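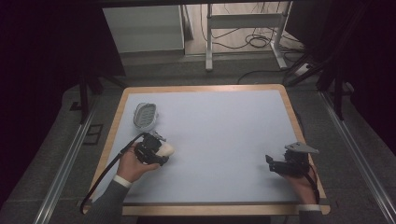 Figure 1. The work table with the white object and the oval tray.

Our project examined how a small item and its tray may be set out on a pale work surface. The study was carried out at the Iturra workshop under the supervision of Horacio Cisternas and formed part of the Adorau course on domestic tasks. The trials began in May, each being limited to 30 seconds.

The table has a light surface with a wooden border. Placements near the border were recorded separately from those in the middle.
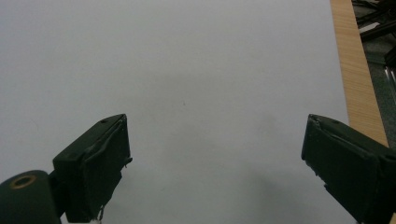

Why was a pale surface chosen?
Marks and crumbs show up clearly on it, and it can be wiped between trials.

The group completed 200 placements in total. Results are given by position in Section 3.

Report submitted 20/07/2013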